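House Rules for the Second Pair of Hands
A small group in Rundley is writing the manners book for kitchen robots, one coffee maker at a time

The argument that took up most of the morning was over the word "done."

Darlene Chisholm wanted it struck from the page. Dalal Hamdan wanted it kept, with a definition under it. The sentence in question ran to nine words and said that a robot should tell the person in the house when a task is done. It had survived two earlier drafts without anyone laying a finger on it, which in this line of work is the same as a standing ovation.

"Done how?" Chisholm asked. "Done as in the switch got pushed? Or done as in there's coffee?"

This is what it sounds like when people write rules for household robots. There are no rocket ships on the wall. There is a long table, a bowl of mints and a document called the Rundley Draft, now in its third version, which tries to set down in plain English how a machine with arms ought to behave in somebody's kitchen. The draft is the work of Boychuk, a small testing firm that used to make its living checking space heaters and bathroom fans. Hamdan leads the project. Chisholm came over from the fan side and edits every line of it, usually downward.

Robots in factories have had rules for a long time, and the rules are good ones, and many of them come down to a fence. You put the machine on one side and the people on the other and lock the gate. It's a fine idea that doesn't travel well to a place where somebody is making a sandwich.

So Boychuk starts in simulation, in a made-up kitchen called Skarkcombe. The name came from a list. It has a sink under a window, a red backsplash, a yard with a fence, and a drip coffee maker that has by now been approached more often than any other in the county.

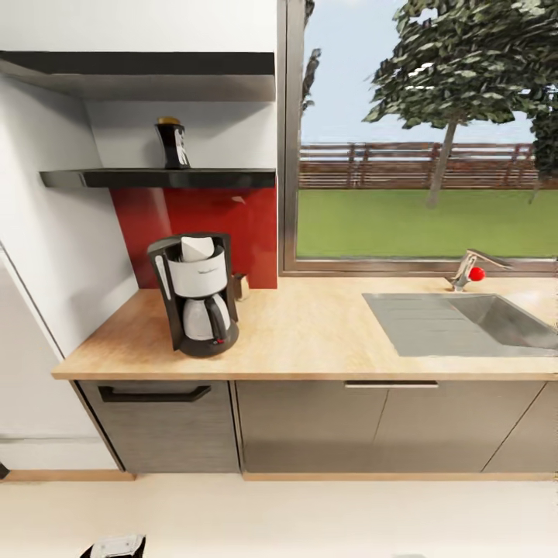
Hamdan picked coffee on purpose. Everyone thinks they understand it, so everyone has an opinion, and a rule nobody argues with in a meeting is a rule nobody has read. She also likes that the stakes are easy to picture. A carafe of coffee is a jug of hot liquid sitting on a hot plate, plugged into the wall, next to a sink. We let children walk past this arrangement every day. Put a robot beside it and suddenly we all want to see some paperwork.

The draft opens with the approach. A robot should come to a counter slowly enough that a person standing there would have time to step back, say something rude, and step back again. (The rude part was in version one. Chisholm took it out, then admitted she missed it.) It should reach from the side when it can and avoid reaching over anything that might be hot. If it has to treat something as hot or not hot and can't tell, it should go with hot.

Then there is the matter of switches, which gets four pages and deserves, in Hamdan's view, at least six. People don't think about switches. We jab at them with a thumb, an elbow, the corner of a cereal box. A gripper has no such easy charm. It has to know which part of the appliance is the button, which part is the pot, and what all the little marks mean.
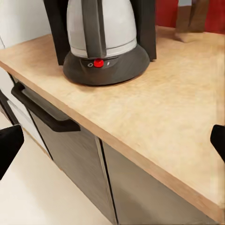
The draft says a robot must look before it presses and look again afterward, and must not count its own push as proof of anything. That clause has a history. In an early run, the program reported success with great confidence while the gripper was pushing firmly on the countertop. Chisholm has the report taped inside her desk drawer. "Coffee started," it reads, with a time stamp.

There's a limit on second tries, too. A robot that misses a switch may go again, and if that fails it must stop and ask. Hamdan fought for a number here, because "a reasonable number of attempts" means one thing to a person and something else to a machine that doesn't get bored. The draft settled on 2. After that comes a pause of 60 seconds with the arms drawn in, in which the robot is supposed to wait for help. In tests with office staff playing the homeowner, people found the pause more upsetting than the misses. One man said it was like being stared at by a coat rack.

Plates have their own chapter, and it's the one that outsiders ask for copies of. It deals with two-armed handling, and it is stricter than you might guess. Both arms may be on the same dish only if each one is set to give way. Neither may squeeze harder because the other one did. Anyone who has ever moved a couch with a relative will see the point.
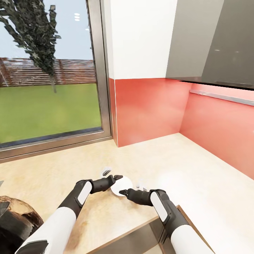 Two arms and a plate in the simulated kitchen.

The chapter also asks that a dish be kept low over the counter and well back from the front edge while the grip is being sorted out. How far back is left blank in version three. Hamdan has one figure in mind and Chisholm has another, and neither would give theirs to a magazine.

What about the critics? There are some. The loudest complaint comes from Funine, a maker of home helper arms whose reviewers sent back a long list of comments in careful, friendly language. Boiled down, they said a robot that followed every line of the Rundley Draft would take all morning to make breakfast. Hamdan ran the numbers and wrote back that this was unfair. It would take until a little after ten.

She concedes the larger point. Rules written in simulation are written for a kitchen where the mail doesn't pile up and the dog isn't underfoot. Skarkcombe has never had a school permission slip stuck to anything. The plan is to move to real kitchens in February, starting with the one down the hall at Boychuk, where the coffee maker is older than some of the engineers and its switch has to be held in with a folded business card. 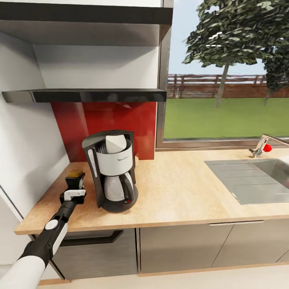 The approach to the coffee maker, which the draft would like taken slowly.

Chisholm thinks the real kitchens will cut the draft in half, and she is looking forward to it. Her test for any rule is whether her mother would follow it without being told. Let people know you're behind them. Don't wave things around. If you spill, say so. She has tried to get that last one in exactly as worded. The lawyers have asked for "report any release of liquid," and talks continue.

As for "done," it was still on the page at lunch, with a bracket on either side and a question mark in the margin. By three o'clock it had become "finished," and Hamdan was asking what they meant by that.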